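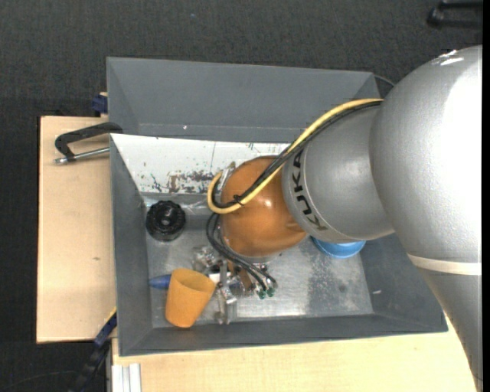 4. Préparation du bac et rangement de la vaisselle légère

4.1 Objet de la section

La présente section s'adresse au personnel chargé de la préparation des bacs de vaisselle réutilisable Skistov dans les salles de réunion, les espaces de pause et les ateliers. Elle traite de l'installation du bac, de la mise en place des gobelets et du contrôle avant fermeture. Le lavage fait l'objet de la section 5.

4.2 Éléments nécessaires

– un bac profond Skistov, référence 394, sans son couvercle ;
– les gobelets coniques à ranger, lavés et séchés ;
– un chiffon sec non pelucheux ;
– la fiche de suivi Gerkix correspondant au bac.

La charge maximale admise par bac est de 20 kg, contenu et séparateurs compris.

4.3 Installation du bac

1. Choisir un support plan et stable. Les plateaux en bois clair conviennent, à condition que leur surface soit propre et exempte d'échardes.

2. Essuyer le support, puis le dessous du bac. Un grain de sable suffit à rayer le bois lors du glissement.

3. Poser le bac à plat, l'étiquette tournée vers l'opérateur. Le fond doit porter sur toute sa surface.

4. Lorsque le bac est placé entre deux plateaux ou contre une planche, vérifier que les bords ne le soulèvent pas. Appuyer successivement sur les quatre angles : aucun basculement n'est admis.

5. Retirer du bac tout objet étranger, y compris les étiquettes décollées et les restes d'emballage.

Remarque – Sur un sol recouvert de moquette, ne jamais traîner le bac. Le soulever par ses deux poignées, en pliant les genoux. Les moquettes foncées à texture fine retiennent les poussières claires ; il convient d'aspirer la zone avant de commencer.

4.4 Mise en place des gobelets

1. Saisir chaque gobelet par l'extérieur, à mi-hauteur. Éviter tout contact des doigts avec la face intérieure.

2. Contrôler le bord, puis le fond. Écarter les gobelets fendus, déformés ou ternis et les signaler sur la fiche de suivi.

3. Déposer le premier gobelet au fond du bac, ouverture vers le bas, sans le laisser tomber.

4. Poursuivre rangée par rangée, en partant de la paroi avant. Les gobelets d'une même couleur sont regroupés.

5. Redresser tout gobelet couché ou incliné contre une paroi avant d'ajouter le suivant. Un gobelet laissé de biais se coince sous les rangées supérieures et son bord peut se déformer.

6. Ne pas emboîter plus de quatre gobelets. Au-delà, utiliser le séparateur Baláž, vendu séparément sous la référence 897.

Attention – Ne pas forcer sur un gobelet bloqué. Retirer d'abord les pièces voisines, puis le dégager en le faisant pivoter par sa partie la plus large.

Attention – Ne déposer dans le bac ni couteau, ni verre, ni récipient contenant du liquide.

4.5 Contrôle avant fermeture

1. Vérifier que rien ne dépasse du bord supérieur.

2. Passer le chiffon sur le pourtour, afin que le couvercle s'ajuste correctement.

3. Poser le couvercle, puis exercer une pression sur chaque angle jusqu'au déclic.

4. Renseigner la fiche de suivi : numéro du bac, couleur des gobelets, nombre de pièces écartées, visa de l'opérateur.

Les bacs fermés peuvent être superposés par trois au maximum. La hauteur totale de la pile, chariot compris, ne doit pas excéder 1 840 mm.

4.6 Demandes et réclamations

Les demandes de pièces de rechange sont adressées au service logistique de Dredovetti, à l'attention de M. Alcides Espinoza. Toute anomalie constatée sur un bac neuf est à signaler à M. Bořivoj Vlček, responsable qualité, avant la première utilisation.

Section révisée le 31 août 2025. Les fiches de suivi de l'ancien modèle restent acceptées jusqu'à la fin du mois de décembre.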